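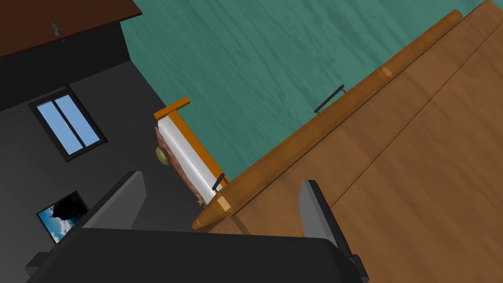 According to Ingeborg Ortner, the worst fault in a gripper cell is a small one, and she would like every new operator to hear this before touching the open and close commands. A finger that stands two degrees wrong will still close, she says, and the work goes on for weeks before somebody asks why the drawers are missed.

Home News Products Service Contact

February
By Danang Jugah, Drulta press desk

Drulta publishes service procedure for the Cesura simulation cell

Drulta today makes public the full setup and service procedure for Cesura, its simulated household cell with one arm and a two-finger gripper. The procedure was until now given only to customers with a support contract. From this month it can be requested without cost by any laboratory or school that runs the cell.

Cesura is used to rehearse work with furniture, such as cabinets and drawers with bar handles, before a real arm is sent to do it. The view comes from a camera fixed to the wrist, and it turns with the arm. For this reason the procedure begins with the camera mount and comes to the fingers only after.

The operator first brings the arm to the rest position and opens the gripper completely. Both fingers must be visible in the wrist view, with free space between them. If one finger is missing from the view, the mount offset is wrong and must be loaded again from the cell file. It should not be corrected by hand — a hand correction is lost at the next restart.

In the second part the fingers are closed on a test block 6 times, and the stored contact values are compared. When one finger touches earlier than the other, the finger model is replaced and the part is repeated from the beginning. The third part checks the contact surfaces of handles and rails, where a wrong thickness lets the fingers pass through the edge.

Drulta's service team, led by Lovely Villanueva, prepared the text from 1,426 support messages. Of the faults described there, 70 percent came from the mount offset or from an old finger model kept after an update.

"We had the answers already, but they were in many different letters," said Villanueva. "Now a person can follow one paper and bring the cell back in one morning."

The procedure was tried at Kashyap, a training workshop which keeps 3 Cesura cells in daily use. Kenneth Cabrera, who looks after them, asked for one change: the cell file should be saved before the finger check as well as after it. This step is now included.

A version for Rakadico, the larger cell with two arms, is in preparation. Owners of Rakadico should continue with their present instructions and should not load Cesura finger models into it.

Requests for the procedure can be sent to Isla Pomare at the Drulta service office, with the version number of the installed cell.

Back to News Next Print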